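Friday, evening entry

The residency office asks that each fellow keep a daily record, and this one resumes after two days in which nothing was entered. The days in question were spent at the Dernora reading room, where writing implements other than pencil are not permitted, and my pencil notes have since been copied into the main register.

The morning was given to the ferry correspondence. Box 4 contains the letters exchanged between the Hetine harbor office and the mainland agents during the last years of the winter service. I had expected timetables and complaints about freight, and there was a good deal of both. There were also 232 passenger slips, tied with tape and never sorted, on which the purser had written the name of each traveler and the reason given for the crossing. "Wedding." "Teeth." "To see about a cow." One woman is recorded in February as crossing "for no purpose," and the harbor office wrote to the purser to ask whether this was an acceptable entry. His reply is missing from the box. I have asked Ms. Kjærgaard whether it may have been filed with the accounts, and she has agreed to look on her next visit to the store.

The slips are in fair condition. The lower corners have softened and the ink on the earlier ones has turned brown, but the hand is regular and can be read without difficulty once one is used to his capital H. I transcribed as many as the light allowed. The reading room lamps are switched off at noon for the lunch closure, whether or not a reader is in the middle of a line.

In the afternoon there was a meeting with Haruna Kaneko concerning the printed guide to the collection. The present draft stands at about 300 pages, and the office would prefer a shorter book. Ms. Kaneko proposed that the appendix on tariffs be removed. I do not agree, and said so. The tariffs are the only evidence we hold for what the crossing cost a family traveling with livestock, and a reader who does not want them may pass over them. It was settled that the appendix will remain for now and that the chapter on the Marín landing will be reduced instead. I find this harder to accept this evening than I did at the table. The landing was used for only four seasons, it is true, but the whole quarrel over the pilot's fee took place there, and without it the letters in the following chapter make little sense.

I also received the proofs of the map. The channel markers have been placed correctly on this occasion. The village of Mastard has been spelled with one "s" and then with two on the same sheet – both spellings occur in the sources, but the guide must choose. I have marked the single "s" throughout and returned the sheet by the evening post.

The walk back was taken by the lower road. The wind had gone around to the north and the old slipway was covered nearly to the rail. I thought again about the woman who crossed for no purpose, and whether she gave that answer herself or the purser simply tired of asking. Her return does not appear among the slips I have read so far. I shall begin with the unsorted half of the bundle when the room reopens, and the question to Ms. Kjærgaard should be repeated in writing.
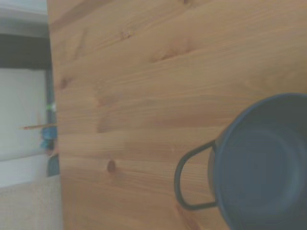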